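研究グループについて

ポルカー(Porkar)は、双腕ロボットによる粉粒体ハンドリングの手法を研究しているグループです。ウリクス社(Wulix)の研究部門として発足し、現在は同社のトレトロー(Tretlow)拠点に実験室を置いています。代表はアルネ・クレーガー(Arne Kröger)が務めています。

研究の対象

扱っているのは、乾燥ハーブ、種子、茶葉、穀粒など、家庭や小規模な厨房で容器から容器へ移される食材です。粒が細かく軽いものは、容器の傾け方が少し変わるだけで流れ方が大きく変わります。剛体の把持を前提とした従来の動作計画では、注ぎ終わりの量のばらつきと周囲へのこぼれが課題として残っていました。

当グループでは、人が遠隔操作で行った動作を記録し、そこから動作方策を学習させる模倣学習の方法をとっています。粒子の挙動を物理モデルで解くことはせず、手首カメラの映像と関節角の履歴だけを入力とします。

手法

私たちの方法はニコライディス法(Nikolaidis)と呼んでいます。最初の実験計画書につけた名称がそのまま残ったものです。方策を2段に分けている点が特徴です。上位の方策は、容器をどこへ運び、いつ傾け始め、いつ戻すかを決めます。下位の方策は、傾けている間の手首の角度だけを短い周期で修正します。二つを分けたことで、容器の形が変わった場合も下位の方策だけを学習し直せば済むようになりました。

学習には920件の操作記録を使用しました。記録は同じ作業台で取得し、容器の位置と中身の量は毎回変えています。失敗した操作も除外せず、こぼれた時点に印をつけて学習に含めました。

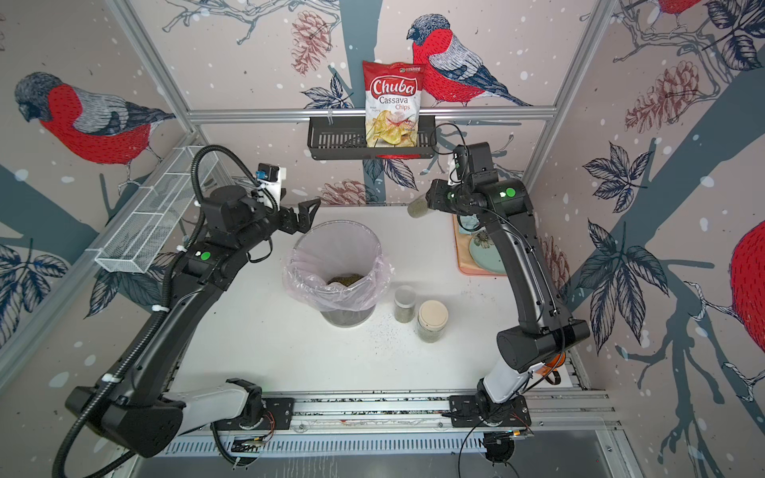

最終更新:12月

作業台では、2本のアームを直線レール上に向かい合わせに取り付けています。いずれもグリッパを備えており、左は二指の平行グリッパです。中央の透明な丸い容器には袋をかけてあり、粒状の緑色の材料はこの容器とガラス瓶に入れて使います。天板に散った粒も評価の対象で、試行ごとに回収して質量を量ります。壁には絵柄のある壁紙を貼り、菓子の袋や皿なども置いています。背景が単純な環境で学習した方策は、実際の台所に近い場所で性能が落ちることが、初期の実験で確認されたためです。

これまでの結果

評価は500回の試行で行いました。方策を分けない従来の構成と比べ、目標量からのずれ、こぼれた量のどちらも小さくなりました。改善が大きかったのは注ぎ終わりの動作です。従来の構成では容器を戻すのが遅れ、目標を超えて注ぐ例が多く見られました。

一方、湿気を含んで固まった材料では効果が確認できていません。塊が一度に落ちるため、下位の方策の修正が間に合わないことが原因と考えています。口の狭い瓶へ直接注ぐ作業も、現時点では安定していません。この二つを次の課題としています。

公開と共同研究

操作記録の形式と評価手順は、共同研究先に文書で提供しています。学習済みの方策は、アームの機種とカメラの取り付け位置に依存するため、現在は配布していません。

食品加工、調剤、試薬の分注など、粒状の材料を扱う分野からの相談を受け付けています。材料の試験をご希望の場合は、粒の大きさ、1回に移す量、使用する容器の寸法をあらかじめお知らせください。実験室の見学は事前のお申し込みが必要です。お問い合わせはウリクス社の研究窓口までお願いいたします。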